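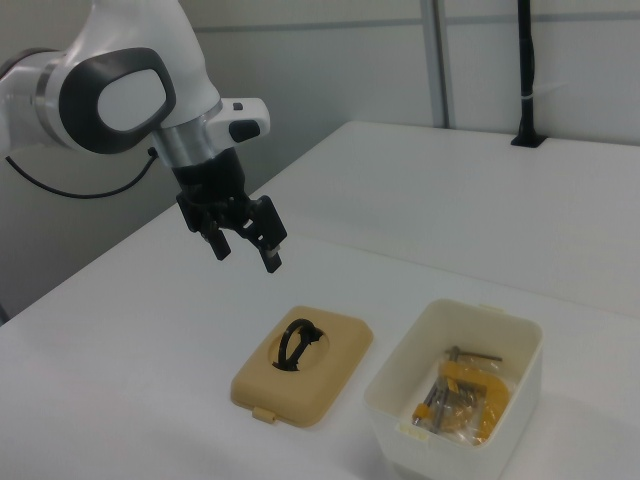

Sutora lid in Sand, with the center opening and a black zip tie coiled as a pull loop.

Sutora Storage Box with Lid
Sold by Dustwood, Hesiddale
Item number: 91-33

The Sutora is a plastic box for small parts, craft supplies, chargers, spare hardware and the other things that end up loose on a bench or in a drawer. The base is frosted, so light comes through it and you get some idea of what is inside without opening it. The lid is a solid color. It overlaps the rim of the base and has a small tab at one edge.

We have carried the Sutora since 2008. The shape of the base has stayed the same, and lids bought now fit bases from older orders.

Lid
The lid is a rectangle with rounded corners and a slightly raised top. A large round opening sits in the middle. Many customers fit a pull loop there so the lid can be lifted from above with one hand, which helps when boxes are lined up side by side on a shelf and there is no space to reach the tab.

A zip tie works well as a loop. Coil it, close it, and leave enough room for a finger or a hook. Trim the tail if it gets in the way. Zip ties are not included with the box. We sell them in bags of 50 under the Jiang name.

Because of the opening, the Sutora is not airtight or watertight. Do not use it for liquids, powders or unwrapped food.
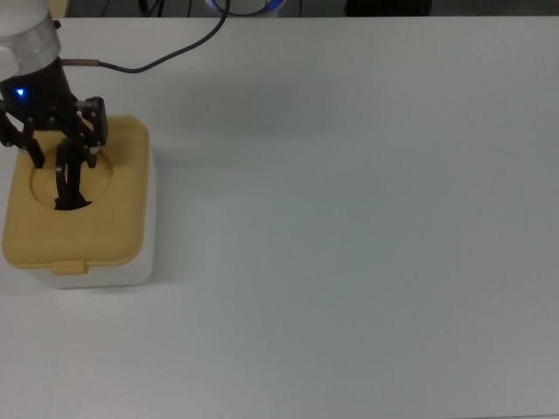 Opening and closing
To open, lift at the tab and then raise the lid straight up. If you have fitted a loop, pull upward on that and hold the base with your other hand when the box is light or empty.
To close, set the lid over the rim and press down along each side. Check that no bag corners or cords are caught under the edge.

Care
Wash base and lid by hand in warm water with dish soap. Dry them with a soft cloth. Scouring pads will scratch the frosted finish. Keep away from heaters and stove tops.
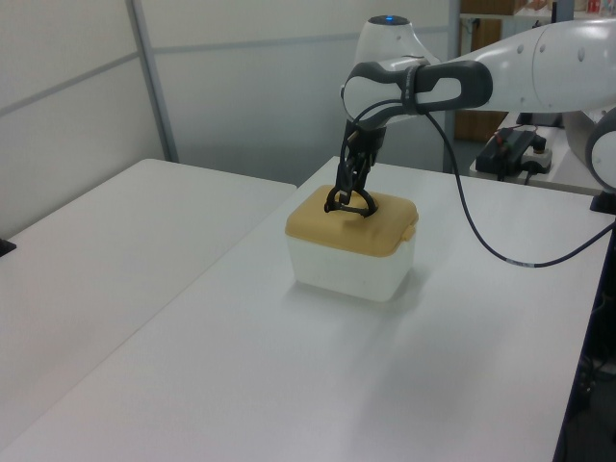
Base and lid together on a white tabletop.

Ordering
Base and lid are sold as a set. Replacement lids can be ordered separately. Shelf labels are not supplied.
Orders of 33 sets or more ship by freight from Hesiddale. Smaller orders go by parcel.
For trade orders, write to Abdul-Rahman Amegashie at the sales desk. For missing or damaged parts, contact Xiaoyan Hou in customer service and include your order number.

Page updated June 21, 2026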